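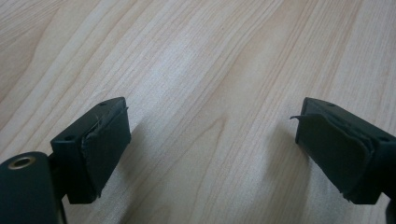
Figure 1. Hand-held gripper with the jaws open over the bench top. Both finger pads show wear; note the lifted top edge on the left pad and the peeled flap on the right.

Handout 4: Notes on the open day at the Durrani workshop, Sastanham

These notes cover the hand-held gripper demonstration of October 30, 2025, and replace the short sheet given out in September. Read them before the lab session on contact surfaces. The section on pad wear will be used again in the second assignment.

1. What was demonstrated

The Wamow group showed a hand-held gripper used to record grasping motions. The operator carries the tool by hand and closes the fingers on an object, and a camera on the tool records the fingers and whatever lies between them. The recordings are later used to train a robot arm fitted with the same fingers. Geometry therefore has to match on both sides: finger width, pad thickness, opening and camera angle.

The demonstration ran in 15-minute slots, with a maximum of 16 visitors per slot. Each visitor made one recording with a set of Hokel test blocks. The blocks are plain cubes with no markings.

2. Finger and pad construction

Each finger is a rectangular black block with screw holes in its top face. A dark rubbery pad covers the inner face, and all contact with the object is made through it. On the Wamow version the pad is bonded to the block with no mechanical clamp, so the edges are the weak point.

The pad has two jobs. It raises friction, so that less closing force is needed, and it deforms slightly, so that small errors in alignment do not push the object out of the jaws. Both depend on the pad lying flat against the block.

3. Pad wear

Compare the two pads in Figure 1. The left has a thin strip curling away along the top and some ragged separation at the lower edge. The right is in worse condition: besides the flap at its upper corner, the lower portion is puckered and the material bunches up against the block.

Three effects were discussed.

Loss of contact area. A wrinkled pad touches a flat object along its ridges only. The normal force is the same but is carried by a smaller region, and the object can rotate about it.

Asymmetry. If one pad is in worse condition than the other, the object can shift toward one side as the jaws close. The operator corrects for this without noticing, and the correction goes into the recording.

Appearance. A loose flap is in view of the camera. A model trained on such recordings may behave differently after the pads are replaced.

The group's rule is to inspect pads every 64 grasps and to replace them in pairs at 200 — sooner if an edge has lifted. One pad is never changed alone.

4. For the lab session

Bring calipers. Measure pad thickness at the center and at each corner, on both fingers, and record the values before closing the jaws on anything. Repeat after the last grasp. Leave loose material as you find it; do not trim or press it back.

Reading: course text, chapter on soft contact, sections 2 and 3.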